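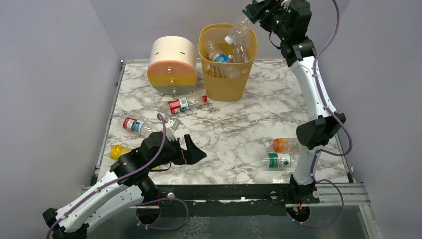
Onde guardar as garrafas de plástico vazias até o dia de levar para a reciclagem?

Num cesto alto, de boca aberta, que fique na altura da mão. Em apartamento pequeno funciona melhor do que saco pendurado na maçaneta, e a garrafa entra de pé, sem precisar amassar na hora.

Fórum Casa e Cozinha > Organização > Separação de lixo
Tópico: Garrafas PET em apartamento pequeno
13 respostas (exibindo as mais votadas)

emiliano_cortes escreveu:
Abri o tópico com a pergunta e a resposta que eu mesmo dei no grupo do prédio, porque lá a conversa morreu. Moro no 104 do Marikar e a coleta de recicláveis passa uma vez por semana. A lixeira comum fica no térreo e não tem espaço para plástico. Hoje uso um cesto de plástico mostarda, com furinhos numa faixa logo abaixo da borda, ao lado do gaveteiro de três gavetas. As garrafas vão com tampa e rótulo. Queria saber como vocês fazem, principalmente quem não tem área de serviço.

bia.lavanda respondeu:
Com tampa? Eu tiro. Garrafa tampada fica cheia de ar e ocupa o cesto inteiro. Aqui eu esvazio, passo uma água, aperto no meio e só então fecho de novo. Fica achatada e não volta ao formato.

emiliano_cortes respondeu:
Aperto também, mas só na hora de descer. No dia a dia jogo inteira. Com garrafa de 500 ml não faz tanta diferença. Com a de dois litros eu concordo com você.

suryani.yeoh respondeu:
Discordo do cesto aberto. Tive um igual por sete meses e a cozinha ficou com cheiro de suco velho. Água tudo bem, mas basta uma de refrigerante mal lavada para aparecer formiga. Troquei por um com tampa de pedal da Tundgate e não volto atrás.

tonho_da_serra respondeu:
Suryani, aí o problema é a lavagem, o cesto não tem culpa. Enxágue duas vezes e deixe de cabeça para baixo no escorredor até o dia seguinte. Cesto fechado com garrafa molhada dentro é pior, cria mofo no fundo. Já vi acontecer.

suryani.yeoh respondeu:
Nunca criou mofo no meu. Eu seco antes. Mas aceito que dá mais trabalho, e quem tem criança em casa não vai ficar secando garrafa por garrafa.

marcia_vm respondeu:
Aqui em casa são quatro pessoas e muita água mineral, o cesto enche em três dias. O que resolveu foi arrumar as garrafas em pé, uma encostada na outra. Quando caem atravessadas, sobra um buraco embaixo e parece que já está cheio -- não está. Perco um minuto arrumando à noite.

bia.lavanda respondeu:
Boa. Vou tentar. As minhas ficam sempre tortas.

lucas910 respondeu:
Uma dúvida: precisa tirar o rótulo? Minha sogra arranca todos e deixa a cola no plástico, fica uma meleca.

tonho_da_serra respondeu:
Pergunte para quem recolhe. A cooperativa que atende o meu bairro pede só que a garrafa venha vazia e enxaguada, rótulo e tampa eles separam lá. Em outra cidade pode ser diferente.

emiliano_cortes respondeu:
No Marikar também não pedem para tirar. Eu deixo.

lucas910 respondeu:
E o gaveteiro, serve para alguma coisa da reciclagem ou é só decoração?

emiliano_cortes respondeu:
Na gaveta de cima, a rosa, guardo tampinhas soltas, que a escola da minha sobrinha junta. Na amarela vão as pilhas usadas e na verde os sacos dobrados. As gavetas são rasas, não cabe muito mais que isso. O puxador redondo de metal é bom de pegar com a mão úmida.

suryani.yeoh respondeu:
Pilha na gaveta eu não deixaria por muito tempo. Se vazar, mancha o fundo. Ponha num pote de vidro com tampa. No mercado Vundach perto de casa tem um coletor na entrada, levo as minhas no começo do mês.

emiliano_cortes respondeu:
Vou pôr no pote. Obrigado.

marcia_vm respondeu:
Sobre os furinhos do cesto: são bons para ventilar, mas se a garrafa pingar, o líquido fica no fundo do mesmo jeito, porque embaixo a parede é lisa. Ponho uma folha de jornal dobrada e troco toda vez que esvazio. Em dezembro, com o calor, troco a cada dois dias.

tonho_da_serra respondeu:
Jornal ou papel-toalha usado. E lavar o cesto com detergente uma vez por mês, no tanque ou no box do banheiro. Seca ao sol, se tiver sol.

suryani.yeoh respondeu:
Continuo preferindo com tampa. Mas a do jornal eu vou copiar.

Tópicos relacionados: Onde pôr o óleo usado | Caixas de leite: abrir ou só enxaguar | Vidro quebrado no lixo comum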